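Faltby changes surface finish rules for public work tables

Faltby will buy only low-gloss tops for the work tables in its libraries, permit offices and adult education rooms under a purchasing specification that takes effect in May. The change covers new orders and scheduled replacements. Tables already in service will stay in place until they reach the end of their normal life.

The previous specification set limits for scratch resistance, edge sealing and load, but left gloss to the supplier. The new text adds a gloss ceiling measured at a fixed angle on a clean, unused sample, and requires the supplier to submit the reading with the bid. It also requires that a second reading be taken after the sample has been put through the city's standard cleaning cycle, since some matte coatings become shinier as they are wiped down over time.

Razia Abbasi, who manages furniture and fixtures purchasing for the city, said the complaints behind the change had mostly come from reading rooms with overhead strip lighting.

"A person sitting at a light-colored table under a bright fixture gets the reflection of that fixture in the lower part of their view," Abbasi said. "They move the chair, or they move the paper. Changing the fixtures was priced and it cost far more than changing the tabletop at the next replacement."

White will remain on the approved color list, along with pale gray and two wood tones. An early draft dropped white altogether. It was put back after test samples showed that color and gloss could be handled as separate items: a white top with a low-gloss coating returned less glare to a seated reader than a mid-gray top with a polished one.
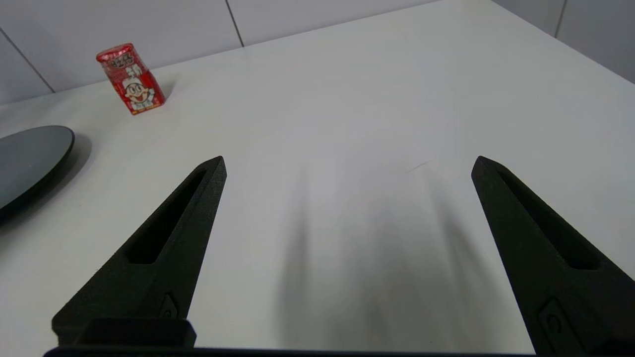 White tabletops stay on Faltby's approved color list.

The city expects to replace almost 300 tables under the current budget. The first order has gone to Skimemeo, which makes pressed and coated panels, with frames supplied separately by Tustier. Panels and frames were bid as separate lots for the first time. Under the old arrangement a damaged top usually meant replacing the full table, because the top was glued to the frame and could not be removed on site.

The new tops are fixed with machine screws into threaded metal inserts. The specification calls for a shared hole pattern across all table sizes wider than 40 inches, so that a top from one building can be fitted to a frame in another. Smaller tables keep the older pattern until stocks of the existing frames run out.

Ryan Lockwood, product engineer at Skimemeo, said the hole pattern had been harder to settle than the coating. Panels expand and shrink slightly with humidity, and fixed holes at the far corners can put stress on the inserts. The agreed drawing uses round holes near the center and slotted holes toward the ends.

"The low-gloss finish was already in our range and we had test data for it," Lockwood said. "The fastening layout had to be drawn, cut and checked. We went through more revisions on that drawing than on anything else in the bid."

Low-gloss coatings have known drawbacks. Their finely textured surface can hold pencil graphite and skin oil more readily than a smooth one, and marks may need a second pass with a damp cloth. The city's cleaning instructions have been revised to specify a neutral detergent and a microfiber cloth. Abrasive pads, which were allowed on the older tops, are ruled out, as are wax polishes and any product sold as a shine restorer.

Suppliers must also state how a coating behaves when a small area is repaired. Touch-up lacquer on a matte surface tends to dry with a visible edge, so the specification allows spot repair only within a short distance of the table edge. Damage closer to the middle is to be dealt with by exchanging the top.

The price difference is small, according to the bid summary. A low-gloss panel in the most commonly ordered size came in at 46 dollars more than the standard finish, before delivery. Purchasing staff expect to recover part of that through the separate lots, as frames account for the larger share of the cost of a finished table and generally last longer than the tops.

Classroom desks are not covered. They are bought under a separate contract known as Tu, which has its own durability tests and runs on a different renewal schedule. Abbasi said the gloss limit could be added to that contract when it is next opened for bids, but that no draft had been prepared.

Outdoor tables and service counters are also outside the rules. Bidders can request the full specification, the sample cleaning procedure and the hole pattern drawing from the Faltby purchasing office. Samples for the next replacement round must be delivered there by 4 p.m. on the closing date given in the bid notice.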